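Moved to Trirkitbridge in September and have been trying to get the grocery bill under control. Posting what worked, mostly so I can find it again.

Bitter melon first. I used to skip it. Now it goes in the cart most weeks. Slice it in half, scrape out the seeds, cut thin, salt it for 18 minutes, squeeze hard. Then into a hot pan with egg.

Salt matters more than the pan. I use the coarse Beso one, 2 teaspoons for a big melon. Rinse before squeezing or the eggs come out too salty.

I shop with a hand basket and leave the cart alone. When the handle starts to hurt I'm done.

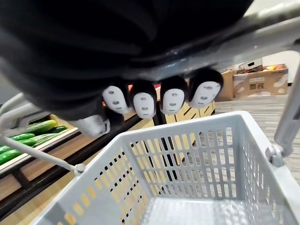
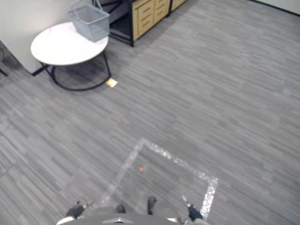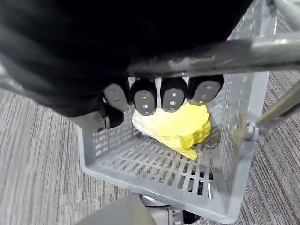
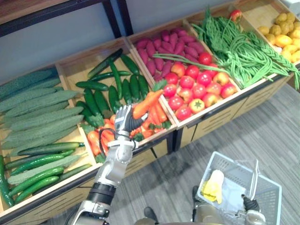 Cheung replied that salting is a waste of time and you should blanch the slices for one minute, then put them in cold water. Tried it tonight. Less bitter, a little softer. I still prefer the salt, but blanching is faster on a work night.

Storage: wrap them dry in a paper towel, bottom drawer, away from the apples. They turn yellow fast if you forget. Yellow ones are still fine in soup if they're firm.

Goltetti has the cheaper rice but the greens there are tired by evening. I go before 9 am or skip the greens.

Last month's food total was down to roughly 700 for the two of us, lunches included. Coffee is not in that number. I'll do coffee separately.

Next up is dried beans. I have a bag of black ones soaking now and will post the cooking times tomorrow.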